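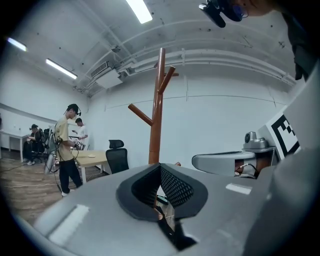
Padby's old furniture gets a second life

The Padby furniture library opened its doors in October with 226 pieces on its shelves and floor, and by mid-afternoon on the first day a good part of the stock had already gone home with people. What a start!

The idea is a simple one. You join for a small yearly fee, you choose what you need, and you borrow it for up to 6 months. Coat racks, bookcases, bedside tables, kitchen chairs, a cot for the grandchildren's visit – if it can be carried down the ramp at the old seed warehouse on Tiltau Street, it can be borrowed. When the loan is up you bring it back, or renew it, or (if nobody else is waiting) buy it for a modest price.

Zerrin Altıntaş, who runs the library with two part-time staff, spent most of last winter collecting furniture from house clearances in Padby and the villages along the Mengal road. She had hoped for a hundred pieces before opening. More than twice that number came in, much of it solid old stuff that would have cost a fortune to buy new.

"People rang us up and said, I've got my mother's sideboard in the garage and I can't bear to see it go on a skip," she said. "So we went and got the sideboard. Then their neighbour rang. I've never moved so many sideboards in my life, and I loved every minute."

Everything is checked before it goes out. Loose joints are glued and clamped in the workshop at the back, drawers are waxed until they run, and wobbly legs are put right. Kyu-ri Ra, a cabinetmaker who moved to the town from Lolholm three years ago, looks after the repairs and has been teaching the basics on weekday evenings. The first course filled up in an afternoon, so a second has been added, starting at 7 pm straight after the library closes.

Her pupils begin with a chair. They take it apart, clean off the old glue, and put it back together so that it will bear a grown adult leaning back on two legs, which she says everyone does, whatever they tell their children. From there they can move on to turned work, veneers and, for the brave, upholstery.

"Old furniture was made to be mended," said Ms Ra. "You can see how the last person fixed it, and sometimes the person before that. I had a little table in last week with three kinds of screw in it. Wonderful thing."

The borrowers so far are a lovely mixture. There are students at the Mengal college who have a bare room for two terms and no wish to buy a desk. There are families between houses, and a drama group that needed a whole Edwardian parlour for its autumn play and got one, right down to the footstool. One couple borrowed six chairs for a wedding lunch and have asked if they can keep them, please.

The warehouse itself is worth a look even if you don't need so much as a stool. The long upper floor has been swept out and painted white, the big hoist doors have been glazed, and on a bright morning the light comes right through to the back wall. There is a tea corner by the stairs with cake from the bakery next door, and you are welcome to try out the armchairs with a slice in hand.

Money for the first year came from a town council grant and from 500 founder members, who each paid for two years in advance. The library would like to reach 700 members by the spring, which would pay for a bigger van. The present one takes a wardrobe only if the wardrobe lies down and the passenger walks.

Beds and wardrobes are what the library is shortest of just now, along with small desks. Mattresses, electrical items and anything with active woodworm cannot be taken. Collection is free within Padby and can be arranged for the villages on request.

The library is open from 10 am until 6.30 pm, with late returns by arrangement. New members should bring proof of address, and a strong friend if they have their eye on a bookcase.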